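衣物折叠项目进展：把“抓之前”和“抓之后”分开学

本期由柔性物体小组供稿，执笔Léonie Hamel。

上一期简讯里提到，我们在叠衣任务上卡了一阵子。策略在实验台上表现不错，换到真实卧室的床上，成功率就掉得厉害。Maxence Rolland把失败的回合逐条看了一遍，发现多数问题出在夹爪闭合前的那一小段：指尖离布面还差一点就合上了，或者压得太深，把衣服连同下面的床单一起夹了起来。后面的提、拉、翻折反而很少出错。

据此我们改了训练方式。原来是一个策略网络从头跑到尾，现在按夹爪开合信号把每条示范切成两段，“接近段”和“操作段”各用一个动作头，视觉编码器共用。切分点由夹爪宽度曲线自动给出，不需要人工标注。接近段另外加了一个辅助目标，预测指尖到最近布面的距离，监督信号来自腕部相机的位姿和离线重建的深度。推理时两个头之间的切换也看夹爪宽度，没有单独训练切换模块。

数据方面，这一轮用的是手持夹爪采集的双手示范，共1645条，分布在17个家庭环境里，衣物以T恤、卫衣和薄外套为主。床面占了其中大部分，因为床单本身有褶皱和图案，和衣物的边界不好分，正是旧策略最容易出错的地方。采集时没有要求事先把床面拉平，旁边堆着的衣服也不用收走。数据清洗仍走Skisinico流程，主要剔除位姿跟踪丢失的片段，规则和上一版一致。

评测在Hervieu那边的样板间完成，房间和床品都没有在训练集中出现过。每个策略跑200次，从衣物随意放置开始，叠成可以上摞的方块算成功。新策略的成功率是73%，旧策略不到一半。提升几乎都来自第一次抓取，操作段单独统计时，两者差别很小。去掉距离预测、只保留两个动作头，结果介于两者之间，说明切分本身也有作用，但误夹床单的情况要靠距离预测才能明显减少。

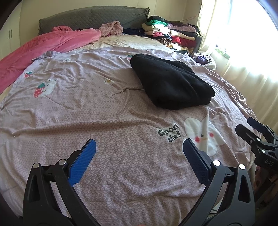
床面叠衣任务，腕部视角。夹爪张开，黑色衣物放在带卡通图案的粉色床单上。

目前还有两类情况处理不好。一类是深色衣物，强光从窗户一侧照进来时，重建出的深度噪声很大，距离预测会跟着漂。我们试过对接近段做曝光增强，有改善，但不稳定。另一类是毛绒面料，布面位置很难定义，指尖陷进去多少才算接触，示范者之间的习惯也不一致。下一步打算在指垫上加简单的触觉信号，先在Zikard平台上试，约一个月后应该能看到初步结果。

代码已经合并到Stilludent仓库的主分支，切分脚本可以单独使用，输入只要夹爪宽度和时间戳。想在自己的任务上试的同事请注意，默认阈值是按布料调的，抓硬物时夹爪往往合不到底，需要把阈值调高，否则操作段会被切丢。模型权重暂时只在组内共享，需要的话请找Maxence开权限。

周四的组会上会放几段失败回合的录像，主要讨论毛绒面料的标注办法，其他组有类似数据的也欢迎带来。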